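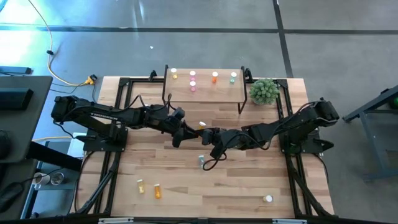

Figura 1. Los dos brazos del kit Velora con los botes de pastillas sobre la mesa de trabajo.

Proyecto de asignatura: evaluación del kit bimanual Velora para ordenar botes de farmacia
Autores: Hubert Brzozowska y Bo-ram Kwon
Entregado el 14 de mayo de 2021

1. De qué va esto

Bo-ram y yo elegimos este tema casi por descarte, lo confieso. Queríamos hacer algo con drones, pero el taller tenía ya montado el kit Velora, de Prandura, y el profesor buscaba a alguien que lo probara en serio antes de decidir si se compraba un segundo para el curso que viene. Total, que dijimos que sí y acabamos enganchadísimos (Bo-ram más que yo, que se quedaba hasta que apagaban las luces del pasillo).

La pregunta era bastante concreta: ¿puede un grupo de estudiantes sin experiencia previa, con el kit tal como se vende, conseguir que dos brazos recojan botes de pastillas de una mesa y los dejen en una balda? Yo redacto casi todo el informe, así que cuando digo «yo» soy Hubert. La parte de calibración la hizo Bo-ram y ahí me limito a contar lo que ella apuntó.

2. Lo que trae el kit

El Velora viene con los dos brazos, las dos pinzas, la estructura de perfil de aluminio negro y un software de control que se instala aparte. El tablero de madera lo pone cada uno. El nuestro es de listones claros y queda muy bonito, aunque las rayas nos dieron algún disgusto con la visión que cuento más abajo. La balda también es cosa nuestra: una tabla rectangular sobre patas metálicas finas, colocada hacia el fondo de la mesa.

El montaje de la estructura ya estaba hecho. Lo que sí hicimos nosotros fue soltar y volver a colocar los brazos, porque el manual lo pide antes de calibrar. El manual, por cierto, está en inglés y en un español rarísimo («apriete el codo con cariño»), y las páginas del cableado no coinciden con los conectores. Escribimos al distribuidor, Istlow, y nos mandaron un PDF corregido. Punto para ellos.

Los cables van por fuera, con bucles sueltos entre una articulación y otra. Al principio me daba bastante miedo que se engancharan al cruzar los brazos por el centro. Se nos enganchó una vez, en el brazo derecho, y desde entonces revisamos los bucles antes de cada sesión.

3. Cómo lo probamos

Usamos botes pequeños de varios colores: amarillo, rosa, naranja, verde azulado, ámbar y uno transparente con tapón también verdoso. Casi todos los demás llevan el tapón blanco. Unos empiezan en la balda y otros repartidos por la mitad delantera de la mesa, y en muchos ensayos dejábamos alguno tumbado para complicarle la vida al robot.

La tarea tenía dos variantes. En la primera, un solo brazo coge el bote y lo lleva a la balda. En la segunda, los dos brazos se juntan en el centro para pasarse el bote de una pinza a la otra, que es lo vistoso y lo que más sale en la publicidad del kit.

Hicimos 214 ensayos en total, entre las dos variantes. De ellos, 83 fueron con paso de una pinza a otra. Dábamos un ensayo por bueno si el bote terminaba de pie en la balda sin que ninguno metiera la mano.

4. Qué tal fue

Con un solo brazo, muy bien. Los botes que empezaban de pie se cogían casi siempre a la primera, y las pinzas cierran con suavidad, sin el golpe seco que daban las del otro curso. Con los tumbados la cosa cambia: la pinza tiende a empujarlos, el bote rueda y hay que volver a empezar. Bo-ram escribió una rutina que se acerca más despacio y por el lado del tapón, y mejoró muchísimo, aunque seguía fallando cerca de las esquinas del tablero.

El paso entre pinzas fue lo más duro. Si la calibración se desvía un poco, los dedos chocan o el bote sale torcido. Nos pasamos 14 sesiones con esto (¡catorce!) y la mitad se nos fue en recalibrar. La rutina automática del software tarda unos 30 minutos y no avisa si termina mal, que me parece el fallo más gordo de todo el producto.

Lo de la madera: el detector confundía a veces los listones oscuros con el borde de los botes ámbar. Lim, el módulo de visión que se vende aparte, lo resolvía en la demo que nos dejaron probar, pero encarece el conjunto y no lo metimos en los resultados.

5. ¿Lo recomendamos?

Para un laboratorio docente, sí, con la calibración vigilada de cerca y contando con que las primeras sesiones se van en cables y tornillos. Para el paso entre pinzas yo esperaría a la actualización que Prandura anuncia para julio. Bo-ram es más optimista y cree que con su rutina ya se puede dar una práctica entera.

Queda pendiente probar con botes más grandes y repetir los ensayos de las esquinas. El código de acercamiento lento está en la carpeta compartida del grupo, con los comentarios en español.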